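Company > About us > Who we are (and the bin incident)

Skesmont is a small robotics shop. Bin picking, mostly — teaching arms to reach into a box of mixed parts and come out with the right one. Ankica Berisha started the company out of a shared unit at Grandwood, with one arm, one rented compressor and a customer who paid late. Amra Papadopoulos joined the next spring to run testing. There are more of us now, same coffee machine.

We get asked about the crash a lot so it might as well go on this page. New customers bring it up on the first call, usually politely.

What happened. February, a little after 4 in the afternoon, a demo cell we had built for Vukadinović. The arm had been picking fine since morning. Then someone moved the bin a short way along the table to sweep behind it, put it back by eye and hit resume. The software still had the old bin position. Next pick, the wrist came down on the wall at working speed, did not stop when it should have, and pushed. Bent gripper finger, two torn cables, a dented bin. Operator was standing maybe an arm's length from the table. Not hurt. Very lucky, and we don't like having to use that word.

The bin being moved was not the real fault. Bins get moved. The real fault was ours: the contact limit had been raised during tuning to stop nuisance trips, and it never got put back. No record of who raised it or when. Amra went through the logs that night and found 22 trips in the week before the change and none after, which we had all been pleased about. We had taken it for good tuning.

We told Vukadinović the next morning and took the cell back. They were decent about it. Took us 69 days to hand it over again, a lot longer than we promised and we ate the cost.
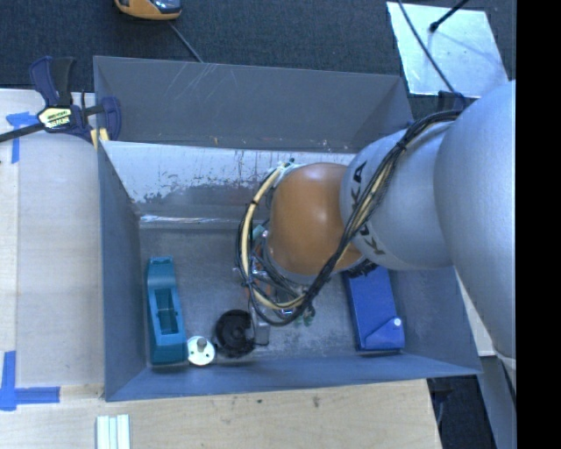

What changed after. Contact limits are now locked, and it takes two people to change one. Every change gets a name and a reason in the log, even a silly one. The cell checks where the bin is before the first pick after any pause — if the bin isn't where it's supposed to be, no motion, and you go look. Bins get fixed down for every test, including the five minute ones. Resume is at crawl speed for the first cycle. People complain that it's slow. It is slow.

We also hit things on purpose now. Before a cell leaves the building it does 1,000 picks with the mixed test parts, with bin shifts thrown in that the software isn't warned about. First cell through the new test failed at pick 595, a cable snag on the way out of a corner, nothing to do with the bin wall at all. Went back, rerouted the cable, started again from zero. Ankica was not happy that week but she signed off on the restart herself.

The bent finger is on a shelf by the door. New hires get the story on there first day, from Amra, and it takes longer than it does here.

Work with us. We build picking cells, we fix other peoples picking cells, and we do safety reviews for shops that have had a close call and want someone outside to look. The Ullow project came to us that way. If you have had a near miss, call us before you clear the logs. Please. Ask for Amra.

Recent posts
Locking contact limits without stopping production
Ullow: notes from a safety review
Cable routing for deep bins, second try
Changes to our sign-off form
We are hiring a test technician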